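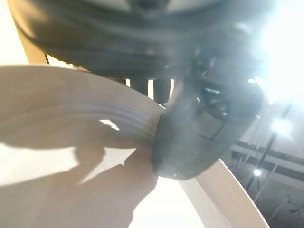 Amerley Mensah

Hi Clyde, and hello to everyone at the Wemberg Fund who reads these over lunch. Second report on the community supper project, covering spring through the end of July.

The short version is that we're feeding more people than we planned and spending the money a bit faster than I'd like. We served 1,953 meals in this period (I went through the sign-in sheets twice, and Nana Agbeko went through them again after me). The proposal had us at 50 people a night by now, and our busiest supper so far was 100 - we ran out of rice and Dede drove across town for more while the rest of us stalled with soup!

The move to the hall on Asamoah Street went fine apart from the stove. One burner wouldn't stay lit, the landlord thought it was our problem, we thought it was his, and in the end we split the repair. Our half came to $185 and I've put it under equipment. If you'd like it somewhere else, let me know and I'll move it.

We also switched from paper plates to real dishes, which you'd asked about last time. Trash pickup has gone down to one visit a week. Washing up takes forever though, and we've had to start a proper rota for it. I'm on it more than I'd hoped. We do lose a bowl or two every month, so there's a small line for replacements in the new budget.

The cooking classes are where we're behind. We promised two rounds and have finished one. Mawuli Bonsu taught it and people loved him, but he took a full-time job in May and I didn't find anyone to take over until last month. Dede Acheampong is starting the second round in September, evenings at 6:30, and she wants to do more with beans and less with meat. Fine by me, beans are cheap. I'd like to carry the unspent teaching money over into the fall if that's allowed - is there a form for that, or is this enough?

Other odds and ends: the second-hand freezer works. The sign out front still has the old hours on it. Produce has been patchy, mostly greens and a truly wild amount of zucchini, so we've been buying onions and carrots ourselves.

Receipts are in the blue folder, and Nana will drop off copies next time she's near your office. Come and eat with us if you're free, we open the doors at 5:30.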